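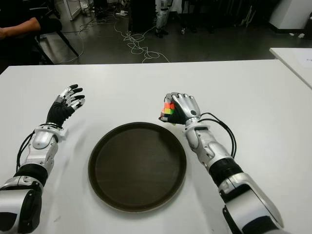
The big white table, the round brown tray, and a Rubik's cube. My whole November.

Padmavathi Iyer
November, 7:40 a.m.

1/ OK so I have gotten completely hooked on the cube again and I need to tell you all everything I've learned, because I have no one left at home who will listen. This is going to be a long one. Get a coffee.

2/ Background: I learned to solve it as a kid from a stapled booklet my uncle photocopied at work. I got as far as the second layer and then the booklet was missing two pages. So for most of my life I've been a person who can do two thirds of a Rubik's cube and then hand it to somebody else.

3/ This fall I decided I would finish the job. I did! It took me 4 evenings to get the last layer down and I yelled so loud the dog left the room.

4/ Now the tray. I want to talk about the tray because I love the tray. Plain, round, dark brown, slightly raised rim. I got it at Kistico when they were clearing out the kitchen shelf, and I meant it for tea.

5/ A cube dropped on a bare hard table makes an awful clack. When you're practicing you put it down a lot, usually in a huff. So I started putting it down in the same spot every time, and that spot became the tray. Now my hand goes there without me looking.

6/ The rim matters more than you'd think. A cube that lands on its corner wants to tumble. On the open table it'll travel. Inside a rim it has a very short trip.

7/ And dark brown is great behind the colors! I tried a yellow place mat first and lost my yellow side every single time I glanced down. Brown doesn't match anything on a cube.

8/ The white table is trickier. White stickers against white table, you can imagine. But it's matte, so there's no big shiny glare patch from the ceiling light, and I'll take that trade. My old desk was glass and it was like solving a puzzle on top of a mirror.

9/ Things I wish I'd done from day one, for anybody starting out. Pick one way to hold it and keep it. I start with white on the bottom and green facing me. Any choice is fine. Just don't keep switching, or the move sequences turn to soup.

10/ Learn what a piece is before you learn any moves. Centers have one color and they never trade places with each other. Edges have two colors. Corners have three. I spent years thinking I was moving colored squares around. You're moving pieces! It changed the whole thing for me.

11/ So if the center is red, that's the red side. Forever. You never have to decide where red goes.

12/ Write the sequences out by hand. I have an index card with R U R' U' on it in fat marker and I've worn the corners off. After a week I didn't need the card, but I still like having it there.

13/ (R is a clockwise turn of the right side, U is the top. The little tick mark means turn it the other way. That's most of the alphabet, there are just a few more letters.)

14/ Say it out loud too. "Right, up, right back, up back." My neighbor thinks I'm teaching an exercise class.

15/ Go slow. I mean painfully slow. I rushed for two weeks and my solves got worse, and then Huệ Cù from my puzzle group told me to do ten in a row with no timer and never pause. Slow, smooth, eyes on the next piece. My very next timed one was my best so far.

16/ The puzzle group is called Flislow, by the way, and they are the nicest bunch. We meet at the library and swap cubes. Somebody always has one with a weird shape. There's a pyramid one that I adore and a mirror one that I will not be touching again.

17/ About timing. I'm still well over a minute and a half. I have zero plans to be fast. There are nine-year-olds in Flislow who finish before I've found my first edge, and then they very kindly ask if I'd like some help.

18/ I do keep a tally, though. Pencil marks in the back of an old planner. As of last night: 1035 solves. My goal is 2000 by spring. Huệ's at 3061 and she started the same month I did, so please don't ask me how, I think she does them in the bath.

19/ Which hand do you hold with? I've been asking everyone. I'm right-handed, so I grip with my left and turn with my right, and the cube lives on my right side between solves. A lot of crossing over, now that I write it down. Half the group does the reverse. I tried that for a day and felt like I was wearing my shoes on the wrong feet.

20/ Grip lighter than you think you need to. I used to squeeze it like it owed me money and my thumb joint ached by dinner. Loose fingers, let the layers swing.

21/ Also, lube. A tiny drop of silicone in the core and work it around. Tiny! I used way too much the first time and the thing shot across the room. One drop, turn it for a couple of minutes, wipe off the extra.

22/ Don't peel the stickers. I know. I did it too, in fourth grade. They never go back on straight and then you've got a cube that can't be solved, and you won't know it for a month.

23/ Same goes for popping a corner out and putting it back in any old way. If you ever end up with a single corner twisted and everything else perfect, it went in wrong. Twist that corner by hand and forgive yourself.

24/ My favorite moment is still the yellow cross. You've got this mess on top, you do one short sequence, maybe twice, and a plus sign just shows up. I know exactly why it works now and I still grin.

25/ Next up I want to learn to do the first two layers together, in pairs. It looks like magic when Huệ does it. She's lending me her notes, and Tôn is making me a wooden stand for the index cards — he does gorgeous small stuff, I'll post it when it's done.

26/ If you've got a cube in a drawer somewhere, go get it. You were probably closer to solving it than you remember. Tell me how far you got!

Comments

halfpastmango: Second layer club!! I have been stuck there since college. Ordering index cards tonight.

Huệ Cù: I do NOT do them in the bath. On the bus, mostly. Bring the pyramid back next time please, you've had it for three weeks.

corduroy_dad: Number 23 just solved a family mystery. Ours has had one bad corner for years and we all blamed each other.

quietlantern: Do you use the tray for jigsaws too? I've been using a baking sheet and it's too loud.

Padmavathi Iyer: @quietlantern only for sorting edge pieces, it's a bit small for more than that. Try a scrap of felt on the baking sheet!

umportfan22: Left hand turner here. We exist. Also Umport has decent silicone if anyone's out.

rosalind_k: Tried the ten slow ones with no timer. Took me all of lunch. I'm doing it again tomorrow.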